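From: Golnar Shahbazi
Date: 8 July 2018
Subject: Re: [tableware] Black dishes on the orange-brown table

Zullo wrote:
> Does the glossy black show glare on the wood top?
> If so I would switch to matte before September.

Some, yes. The round plate picks up soft gray patches; the rim is shallow, so most of it falls on the flat.

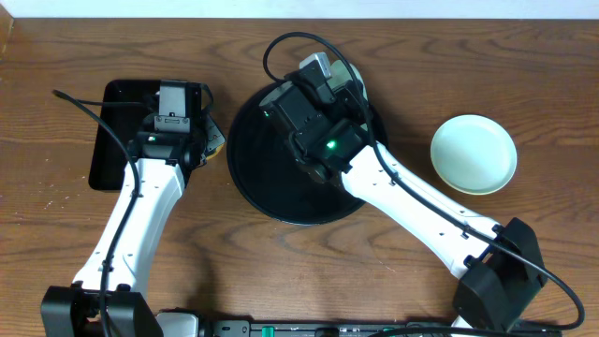

Round plate at center, rectangular tray to its left.

The tray has rounded corners and is glossy too – it reflects whatever is over it. I would keep both and move the lamp. The Dromham matte set is 24 pieces and I have shelf space for five.

Golnar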